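How Does Somebody Start a Business From Nothing?

Have you ever sold lemonade on a hot day? Then you already know a big secret of business! You bought lemons, you made something people wanted, and you (hopefully) ended up with more coins than you started with. Those extra coins are called profit.

Meet Dörte

Dörte Meinecke loved to sew. She had $90 saved up, and one Sunday she spent all of it on cloth and thread. She made 26 tote bags and sold every single one at the market for $10 each. How much is that? Grab a pencil - it's $260! Take away the $90 she spent, and her profit was $170.

Now comes the really exciting part. Dörte could have spent that money on a new bike. She put it back into her business, which she named Didine, and bought even more cloth. Using your profit to grow is called reinvesting, and it works a bit like a snowball rolling downhill!
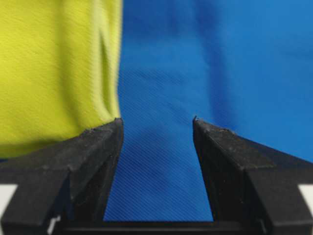
What if you need more money?

Sometimes a snowball needs a push. When Didine got too busy for one person, Dörte needed a second sewing machine. Her neighbor Ward Jansen paid $200 toward it, and in return he got a small share of the company. That made him an investor! If Didine does well, his share is worth more. If it does badly, he could lose his money, so investors have to think hard before they say yes.

Try it!

Pick something you love making. Write down what one would cost you to make, then what a friend would pay for it. Is the second number bigger? You've got the start of a business plan!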